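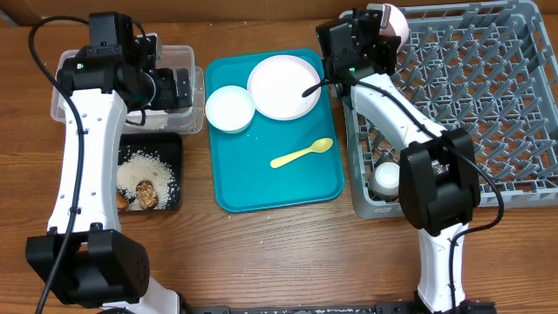
Jingyi Du would like it known that she has washed the same bowl more times than any parent alive. "It was never dirty," she says. "It had rice in it. Uncooked rice. But I have standards."

Du runs the manipulation group at Grasmont, where two arms on a shared rail spent the spring learning to clear up after a meal no one had eaten. The job sounds dull, and she agrees. Food goes one way, dishes go the other, and both arms have to stay out of each other's business.

What her group changed was the training data. Most labs throw out the takes where the human operator fumbles. Du's kept them, all 123, as long as the operator recovered, and marked the moment where things went wrong. Mixed in with 572 clean takes, they taught the arms something the clean ones hadn't.

"A perfect demonstration shows you how to be perfect," she says. "Very nice. Then a spoon slides and the policy has no opinion about it."

Her colleague Ilango Suvarna produced a good share of the fumbles. He insists they were sincere. "We tried doing it on purpose for a week in November and it was useless," he says. "You can tell. I drop things like an actor. The model learned to drop things like an actor."

Those takes were thrown out. With the sincere ones kept, the arms finished 40 more trials than the baseline did, over the same test set. Du is pleased with that and slightly rude about the baseline, which was also hers.

Rice remains a problem. Single grains escape, and the arms have no interest in them. The scoring sheet doesn't count strays, a rule Suvarna wrote and Du has stopped arguing about.

I ask whether she'd have the system in her own kitchen. She thinks about it for longer than her funders might like.

"It takes 9 minutes to put away a cup and a plate," she says. "My son takes two days. So yes, probably."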